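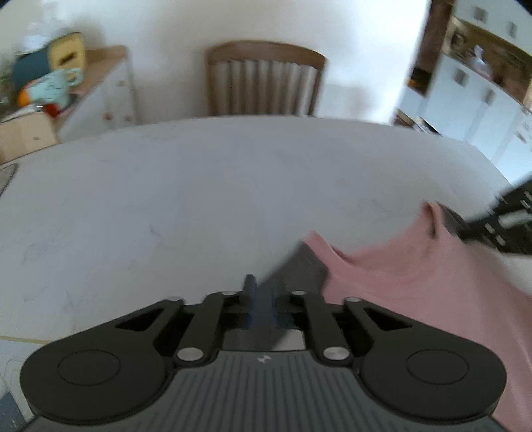
Sandra Crabtree wrote in to say that her click-type torque wrench had been lying in a drawer since September with the handle still wound up to a high setting, and did that mean it was ruined. Probably not, is my answer, but I wouldn't trust it on anything that matters until it has been checked. Checking it at home is dull work and well within reach of anyone with a vice.

Be warned that what follows is a check. It isn't calibration, whatever the video sites call it. A proper calibration is done on a rig that has itself been tested, and you get a sheet of paper at the end. What you get from a vice and a weight is a fair idea of whether the wrench is telling the truth or fibbing badly.

Updated 6/23/20 to correct the bit about measuring the handle.

What you need

A sturdy vice, bolted down. A bucket or other weight you have weighed on scales you believe. Strong cord. A tape measure. A marker or a strip of masking tape. The wrench, of course, and its instructions if you still have them.

The makers of the Trerside and Ernari wrenches both sell a "home tester" that clamps to the bench. I have used the Trerside one. It is a spring and a pointer in a smart case, and I could find nothing in the leaflet to say how accurate the spring was or who had tested it. If you already own one, fine. I wouldn't buy one.

Setting up

Wind the handle down to its lowest mark. Never below it, as some wrenches come apart inside if you keep going.

Grip the square drive in the vice so that the wrench sticks out level, with the handle clear of the bench. Tighten the vice firmly on the square and on nothing else. Make sure you are hanging the load in the direction the wrench is meant to click. Plenty of cheaper ones only work one way, and you can stand there for ages waiting for a noise that won't come.

Measure from the centre of the square drive to the middle of the hand grip and mark that spot. The earlier version of this page said to measure to the end of the handle. That was wrong, and Enda Gallagher was quite right to pull me up on it.

The sum

Torque is force times distance. If your cord hangs from a point half a metre out, and the bucket pulls down with a force of 100 newtons, the torque is 50 newton metres. To turn kilograms into newtons, multiply by 9.81. The wrench has a weight of its own too, which adds a little to the load. On a short wrench with a heavy bucket you can ignore it. On a long one you can't, and that is one more reason to call this a check.

Doing it

Work out the torque your bucket should give and set the wrench to it. Before you hang anything, work the wrench by hand a few times at that setting so the grease inside gets moving. A wrench that has been idle often reads high on its first pull.

Hook the cord over your mark and lower the bucket gently. Don't drop it. If the wrench clicks, lift the bucket off, wind the setting up slightly and try again. If it doesn't, wind down. Carry on until you find the point where it only just clicks, then repeat the whole thing 3 times. If the readings wander about, the wrench is the problem or the cord is slipping, so look at the cord first.

Then do it at 2 other settings with different weights. A wrench can be spot on in the middle of its scale and hopeless at the bottom. I'd be wary of any of them in the lowest part of the range, including the expensive Jin, which is sold on the strength of "1,000 perfect clicks". Perfect compared with what, the box doesn't say.

If it's out

Don't poke about with the grub screw in the end of the handle unless the instructions tell you what it does. If the error is small and steady, write it on a bit of tape and stick it to the case. If it is large, send it off, and ask for the before and after figures. Mundivside's service counter quoted me for "recalibration" and couldn't tell me whether figures were included, so I took mine elsewhere.

Wind the handle back to its lowest mark before you put it away.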